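# Notebook, 9th April, Steltirstead

Long morning upstairs, so I'm writing this with my tea before the details go. Session count stands at 268 since January, which pleased everybody more than I expected a number to.

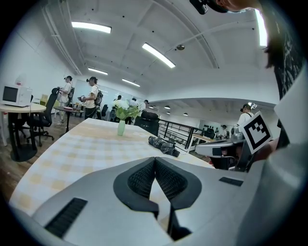 What I keep coming back to is how differently people talk about their day now. When Zarnton first sent us the plan, the worry (quite rightly) was that teaching the machines to fold and tidy meant teaching ourselves out of a job. Edin Matić had done linen at the Jurić site for 18 years, and he said so in the first meeting, quite loudly, and I was glad he did. Now he's the one the newer people go to when a fold won't come right, because he can tell them what his hands are doing and why, and it's lovely to listen to. He still doesn't trust the whole business, mind you, and he says that as well.

Things that have changed, good and bad, while I remember them:

- Less lifting. The Prumero cart does the runs from the store, and my back is grateful.
- More standing in one spot. Edin says his shoulders are stiff by three o'clock and I believe him. We've agreed to swap tasks every 5 repeats instead of when somebody complains.
- It's quieter. People concentrate and forget to chat, and I do miss the chat! I'd like the tea break put back to a proper shared one – same time, all of us, phones down if we can bear it.
- The pay grade for demonstrating still isn't written down anywhere. I asked again on Tuesday and will ask again next week.

On the practical side, slow down on soft things. Cloth is where most of our repeats come from, and hurrying the close just bunches it up and you have to start over. Edin's advice is to move as if you were showing a child, which I've found works very well, though it does make a short job long.

The target for the end of the quarter is 665. I think we can do it without anybody staying late, but I'd want the swaps working first.

To do: chase the grade question, ask Zarnton about lighter grips for people with small hands, order more tea.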